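Drestell outage: most back on, Gundmont still waiting

8 June 2020

Power is back for most of Drestell after last nights storm, the utility Tapia Electric said this morning. Gundmont is the holdout. 200 homes there still dark, plus the pump house on the Skevatitz road.

At the peak 4000 customers were out. Winds took down two lines behind the school and a maple landed on a third. Crews worked through the night, more coming in from the coast by noon.

Boil water notice stays on for Gundmont until the pumps are running and samples come back clean. Bottled water at the firehouse, two cases per household, bring ID.

If your meter or breaker box got wet, leave it off and call an electrician before you reset anyting. Town hall closed today. Trash pickup pushed back 24 hours, same route.

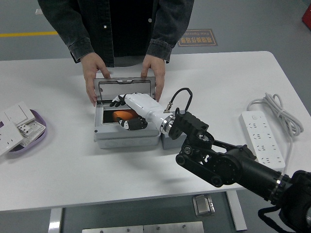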